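Report on a visit to the Willport Bamboo and Timber Utensil Works

Prepared for members of the Miranda Household Goods Study Circle
5 Sep 2026

Purpose of the visit

The Study Circle visited the Willport works as part of its yearly program on the manufacture of everyday tableware. Earlier visits in the program dealt with glazed ceramics and pressed glass. Members had asked for a site where small wooden articles are made from the raw board through to packing, and the operator, Nosar, agreed to receive a party of 11 for a morning tour and a discussion over lunch.

The works stands at the southern end of the Willport industrial estate, a short walk from the bus terminus. Visitors arriving by car should note that the gate on the harbour side is used by delivery vehicles only. Reception is reached from the rear, past the bicycle racks.

Arrival and safety briefing

The party was met at reception and issued with ear protection, safety glasses and a numbered badge. The briefing was clear and took less time than the program had allowed. Loose scarves and long necklaces had to be left in the lockers, and members with open shoes were lent overshoes. Photography was permitted in the finishing room and the lunch room but not on the cutting floor.

The timber store

The tour began in the timber store, where boards are stacked on spacers with a gap left between each row so that air can move through. The store is unheated. Boards are brought in green from the mill and held until their moisture content falls within the range set by the works. The supervisor demonstrated the pin meter used for this purpose and allowed members to take readings from the ends and the middle of the same board, which differed more than most of us had expected.

Two species are used for chopsticks, and a third is reserved for spoons and spatulas. Boards with knots are set aside for the spoon line, where the blanks are wider and the fault can be worked around. A question was asked about offcuts. The works sells them in sacks to local gardeners and burns none on site.

The cutting floor

Boards are first planed to thickness and then ripped into square sticks. The noise in this part of the building is considerable, and commentary was given through headsets provided by the works. Two of the headsets had flat batteries and were replaced promptly.

The square sticks pass through a shaping machine which rounds the lower part and leaves the upper part thicker for the hand. Members were interested to see how much of the character of a finished chopstick is decided at this stage. A blunt tip makes for easier handling by children, while a fine one is preferred for fish. The works cuts to several patterns, and the knives must be changed between them. A full change takes 40 minutes, and orders are grouped so that it happens as seldom as possible. The usual minimum order for a pattern is 2,000 pairs.

Sorting and finishing

The sorting benches were, for many in the party, the most rewarding part of the morning. Each stick is rolled on a flat glass plate, and any that wobbles is rejected. Sticks are then matched by colour and grain, a task the works continues to do by eye. Staff change places along the bench at regular intervals to rest their eyes, and the lighting over this area was renewed last October at their request.

Finishing consists of a light sanding, a coat of food-safe oil and a period on the drying racks. The oil is supplied by Trustent and is applied by tumbling the sticks in a closed drum. Lacquered goods are no longer made at Willport. The supervisor explained that customers had been returning lacquered sticks after machine washing, and that an oiled surface can be renewed at home with very little trouble.

Advice on care was given freely and may be useful to members:

Wash by hand in warm water and dry at once.
Stand chopsticks upright in an open cup or jar, and avoid closed drawers while they are damp.
Re-oil when the surface looks pale or feels rough.
Discard any stick that has split at the tip.

Lunch and discussion

Lunch was served in the staff lunch room and consisted of noodles, pickled vegetables and fruit. The discussion afterwards dealt mainly with the price of timber and with the difficulty of recruiting apprentices. The works takes two apprentices each year and would take more if applicants came forward. Members with connections to local colleges were invited to pass this on, and brochures are held by the Study Circle for that purpose.

There was also some debate about reusable and single-use chopsticks. The works makes only the former. Opinion in the party was divided on whether restaurants could be persuaded to change over, given the labour involved in washing and drying - a point on which the catering members spoke with some force.

Matters for future visits

The morning was well organised and the Study Circle records its thanks to Nosar and to the staff at Willport. Members with limited mobility should be told beforehand that the timber store is entered by a steep ramp. A later start would suit those travelling from Miranda, as the first bus was crowded. The works shop accepts cards and is open to visitors at the end of each tour.

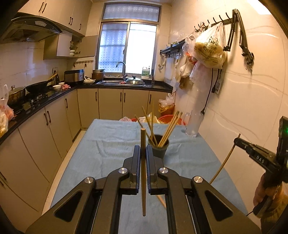
Wooden chopsticks, with several standing in a dark grey cup.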